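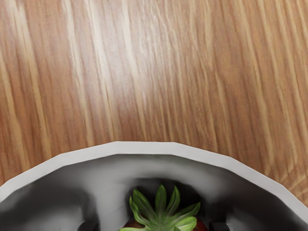
Bronddale will keep its library open until 11 p.m. starting in May, a move the town council approved after nearly 300 residents signed a petition asking for somewhere to go in the evening that doesn't serve wings.

The vote was 5 to 2. The two members opposed said they worried about the electric bill, then spent a good part of the meeting asking whether the new hours would apply to the microfilm room. They will.

Late hours were last tried when the Godoy Street branch was still standing, and old-timers remember them fondly, mostly for the heating. The current building has better lights and worse chairs. New ones have been ordered from Surnari, a furniture outlet in Brorkar, and are expected before summer, a season the council declined to define.
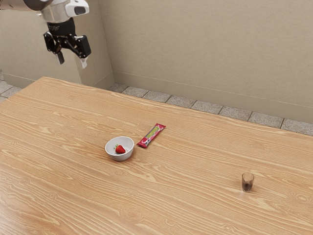 A large wooden table and the end of a robot arm.

Parking behind the building stays free after 6, as it always has been, despite a sign that says otherwise. The council has agreed to look into the sign. Overdue fines are unchanged, and the book drop still sticks, so push hard.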